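Gripper comparison – working group meeting
Minutes, Wed 14 August

Present: Birthe Eskildsen (chair), Aldo Mazza, Védís Briem, Uyên Hồ (minutes)
Apologies: Hafþór Bisgaard

1. Minutes of the previous meeting
Approved with one correction. Under item 4, the closing force quoted for the Dandby fingers was the controller setpoint and should be labelled as such. No force has been measured at the fingertip yet.

2. Cutlery trials
AM reported on the two finger sets, Lanero and Dandby, run on the same arm with the same controller settings. Each set was given 336 grasp attempts over the cutlery list. A grasp counts if the item is lifted clear of the table and still held when the arm reaches the hand-over pose.

Lanero: 298 held.
Dandby: 277 held. The 59 failures were logged by item. Of these, 39 were on forks and teaspoons with narrow handles.

VB asked whether the order of the runs could have affected the result. AM said the Lanero set always went first, and the pads on both sets were new at the start. The group agreed that the order should alternate by block in the next round.

UH noted that the log does not separate a fork that slips out of the fingers from one that turns in them and stays held. Both matter for placing. At present a fork that has turned is counted as a success, provided it has not dropped.

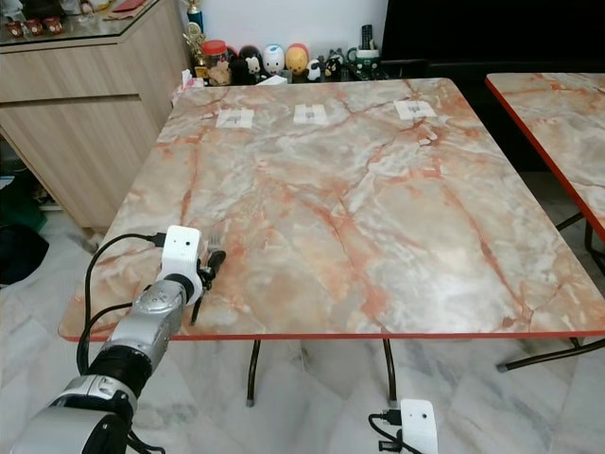

It was agreed to add a third outcome, 'held, rotated', with a threshold of 15 degrees from the orientation at first contact. VB will re-score the fork runs from the recordings before any new data is taken. The other items can wait.

3. Head camera
VB has compared the Josholm camera with the present one at the same mounting height. Depth on thin metal parts is poor with both. The Josholm unit gives fewer gaps on handles but a slower frame rate, and its lens cover has to come off for every calibration. BE did not want to change the camera halfway through a gripper comparison. Decision: keep the present camera until the second round is finished.

4. Cable routing
AM raised the gripper cables again. With the wrist turned fully inwards the slack can catch on the table edge – this stopped two runs in April and one last week. A shorter cable was tried and pulled at the connector. HB had suggested by email a clip on the upper link and a second one behind the wrist. AM to fit both and check the full wrist range at low speed.

5. Controller
The Hallgrímsson controller is still on loan and has not been mounted. UH asked that it be tested on one finger set only, so that the tables in the report stay comparable. Agreed. Choice of finger set deferred until the re-scoring is complete.

6. Actions
VB – re-score fork runs with the third outcome.
AM – fit cable clips, check wrist range, report any contact.
UH – revise the log sheet and circulate it.
BE – ask for an extension of the controller loan.
HB – send drawings of the clips to AM.

7. Any other business
AM asked for a spare set of Dandby pads. BE will order them with the next batch of fasteners.

Next meeting to be called by BE when the re-scored runs are available.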